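29 May 2009

Mug day, finally 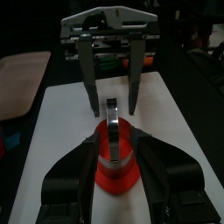
The orange mug on the white table, silver handle standing up.

So I've been going on about this mug since March and now I can shut up about it, because it's mine and I've had three cups of tea out of it already. Red-orange on the outside, proper bright orange on the inside, a shiny silver band around the middle and that tall handle. I love the handle. It feels a bit like holding a tankard, and I've been walking around the flat with it even when there's nothing in it.

It came from the secondhand place in Dollthorpe, the one past the servo with the books out the front. They wanted 13 dollars and I didn't even try to haggle, which is not like me. The fellow at the counter thought it might be a Besson. I'd never heard of Besson and I don't think he had either until that morning, but he wrapped it in two sheets of newspaper and threw in a teaspoon, so good on him.

Mum would say I need another mug like a hole in the head. Fair enough. The cupboard over the sink is a disgrace and I spent most of the arvo on it – everything out on the bench, shelf wiped down, new paper in. The brown ones from Kevside can go. I never liked the colour and one of them has a chip right where you drink. The big soup cup stays. So does the ugly fish one, I don't care, it was a present.

Measured it too, because I wanted to know if my usual pour would fit. It takes 300 mils to just under the rim, a good bit more than the old brown ones, so there's room for milk without that awful careful walk back to the couch.

Not sure about the dishwasher. I reckon the band would go dull, so I'm going to wash it by hand and dry it with the soft tea towel, and we'll see how long that lasts. The microwave is right out with all that metal. I nearly did it tonight! Had the door open and the tea gone cold and everything. Tipped it down the sink and made another one.

The coffee is still a sore point. I finished the last of the Draletti on toast-and-eggs morning and the supermarket had none, only the decaf, so it's been tea all week. I might walk down early tomorrow and try the deli if the rain holds off. My knee is a lot better but the hill back up is still a bit much with bags.

Other things. Paid the gas. Rang about the gutter and got the machine again. The white table wants moving closer to the window before winter really sets in – I'd get the light on it for breakfast, and I could put the lamp where it is now. Need to find the felt bits for the legs first. They're in the drawer with the batteries, or they were.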